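Notes & Threads > Works on Paper and Ivory > Conservation

Thread: lifting mold from a miniature on ivory without touching the paint

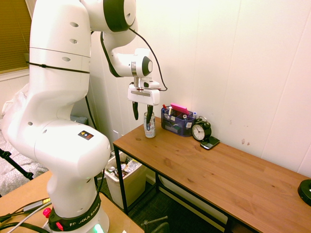
1/ The object is an oval on ivory, 7 cm high, watercolor and gum, in a later gilt-metal locket. Unsigned. It came from the Karagiannis sale in a mixed lot with two silhouettes and an empty frame. Bloom was visible through the glass over the background and the lower part of the coat.

2/ First question with any white bloom under glass: mold, salts, or glass corrosion. They look alike at arm's length. Under the stereo microscope, mold shows threads, glass corrosion shows droplets or fine crystals on the inner face of the glass, and salts sit as grains with no structure linking them.

3/ This one had two of the three. Threads on the paint, droplets on the glass. The droplets tested alkaline on damp indicator paper, pH above 9. That glass isn't going back on, whatever its age.

4/ Opening the locket. The bezel was a friction fit with a bead of old shellac at the bottom. Shellac softens with ethanol, but ethanol vapor inside a closed locket is a bad idea near gum-rich passages. I cut the bead dry with a scalpel blade under magnification. It took most of a morning.

5/ The ivory was held to its backing card by a strip of goldbeater's skin around the edge, intact for most of the circumference. I left it. A sheet this thin will curl once it is free of its mount, and the skin was doing its job. The lift at the lower left is old and has been stable at 50% RH.

6/ Humidity before anything else. The object sat in a closed box with conditioned silica gel at 50% until the weight stopped moving. Active mold is soft and smears into the paint. Dormant mold is dry and comes away from it. Rushing this step is how you get gray backgrounds.

7/ Removal: a sable brush, size 000, trimmed to 3 mm, with a fine suction nozzle held beside it. Lift, never stroke. The background is hatched in a thin wash and took this well. The coat has a lot of gum in the darks and the surface has crazed, so I worked flake by flake there and stopped early.

8/ No solvents on the paint side. I know the literature has cases with ethanol applied by a damp brush. They are mostly on thinly painted flesh, and mostly earlier work. With heavy gum arabic in the darks I would want a much better reason than a few remaining threads.

9/ What stays: faint staining in the background behind the head, where growth had been longest. It is in the wash. It can be reduced optically by the choice of mount opening and lighting angle. It can't be cleaned out. I didn't retouch.

10/ The replacement glass was the slow part. The original is convex, and flat glass would touch the hair, where the white is built up in body color. Plerkus supplied a borosilicate blank and ground the edge to the old profile. The first one was 0.4 mm too wide. The second fit.

11/ Old glass is kept, bagged and labeled, with the file. The shellac fragments too. I would like to know whether the bead dates from the locket or from a later repair, and a sample costs nothing to store.

12/ Sealing. I used a narrow strip of gummed Japanese paper with wheat starch paste, applied to the glass and backing edge only, and left to dry fully outside the locket. Some people prefer a polyester tape. It holds better and I dislike removing it.

13/ On cost, since I was asked last time: 1,060 dollars, with the glass as the largest single line. Hours were 5 under the microscope plus bench time for the locket. Rasto did the case photography in raking light and in UV, before and after, at the same settings.

14/ UV was useful. The gum-rich darks fluoresce weakly and the retouching on the collar doesn't, so there is an earlier campaign, probably zinc white, which shows its usual yellow-green next to it. None of this can be seen in normal light.

15/ Attribution: none offered. The Welemard catalog has a close match for the hatching, short diagonal strokes crossing behind the shoulder, but it is a habit many provincial hands shared. There was no inscription on the back of the ivory that could be read through the card, and I wasn't going to lift the card to look for one.

16/ Storage advice sent with it: 45 to 55% RH, dark when not on view, flat, face up, nowhere near an outside wall. Check the inside of the glass in July, after the first humid weeks. If droplets form on borosilicate, the source is inside the case and I want it back.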